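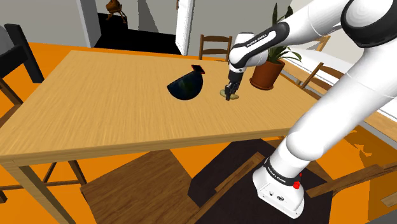 Tetham trial, notebook, Tuesday afternoon

Second day with the Tetham evaluation licence and I've finally stopped fighting the installer, so these are proper notes at last. For anyone picking this up later: Tetham is the simulation package Vallent want to sell us, the one with the ready-made rooms and the arm already set up in them. We have it on trial until the end of May. Oluf Kárason is our contact on their side and he answers emails at a startling speed, even the daft ones (I sent a few daft ones).

Dining room layout

Spent most of today in the dining room. Arm is the Franka, table is the light oak one, and I left the furniture exactly as it loaded because I wanted to see how awkward the stock layout is before tidying it. Quite awkward, as it goes. There are chairs on more than one side of the table, and the planner takes them seriously, which I'm pleased about even though it makes me wait. The plant at the far right end of the table gets in the way more than the chairs do! Any approach that swings wide on that side wants to go through the leaves. I may ask Oluf whether the leaves are treated as solid or as one big lump round the pot, as I couldn't find it in the manual.

The floor is bright orange. There's a floor colour setting somewhere in the room file and I'll go looking for it when I've had more tea. It doesn't affect anything I'm measuring, but if we ever train on the camera views I'd want it varied anyway.

Pick runs

The job is the small flat yellow thing on the table, gripper coming down from above. I picked it on purpose, being thin. Thick things are easy and every demo uses them. With a thin one the fingertips have to get very close to the wood, and that's exactly where Gremska (our old package, for the newer people) used to jitter and fling things across the room.

I set off 200 runs before lunch with the default contact settings. Success came out at almost 75 per cent, and I'm happy with that for something I hadn't tuned at all. The failures I replayed were nearly all the same sort: fingers come down a hair too high, close on nothing, arm goes up looking pleased with itself. I'd call that my grasp height and not their physics. I'll drop it a touch and run the lot again overnight.

Also in this layout is the dark bowl on its side, with the flat phone-like thing balanced on its rim. I'm very fond of this. It's a good nuisance test – if the arm catches the bowl on the way past, I want to know about it, and a thing perched like that should tell me straight away. So far I only have eyes on it, no logging. To do: add a check on the bowl's position at the end of each run, and a separate one for the thing on top. Gachanja had a built-in for this (they called it a disturbance flag, I think) and I do miss it.

Speed

Fine with one window open. Opening a second view slows it down badly on the bench machine, though not on the big one. With the view turned off altogether it flies. Loading the room takes 15 seconds the first time and then hardly anything, so I've stopped closing it between batches.

Things I like
– the arm model looks right, down to the lettering on the bands and the little red button on the base
– changing an object's starting pose is one line
– replay lets you scrub backwards, and I use this constantly

Things I don't
– error messages. "Scene invalid" and then silence. I lost a good hour to a missing comma
– saving a layout overwrites the old one without asking, so please copy the folder first, I've already had to rebuild one
– licence wants to phone home every morning and sulks if the network is down

Questions for Oluf
– leaves, as above
– can we bring our own table mesh in, or only the ones in their library?
– there's a doorway in the back wall with black floor past it. Is that another room we can load or just where the world stops?
– price for a second seat. The quote only covers the one and we'd be forever queueing

Leaning towards yes at the moment, but I want the overnight numbers and a go at the kitchen layout before I say so to anyone with a budget. Left the batch going on the big machine, please don't restart it. Results will be in the shared folder under tetham_dining, with the lower grasp height in the name.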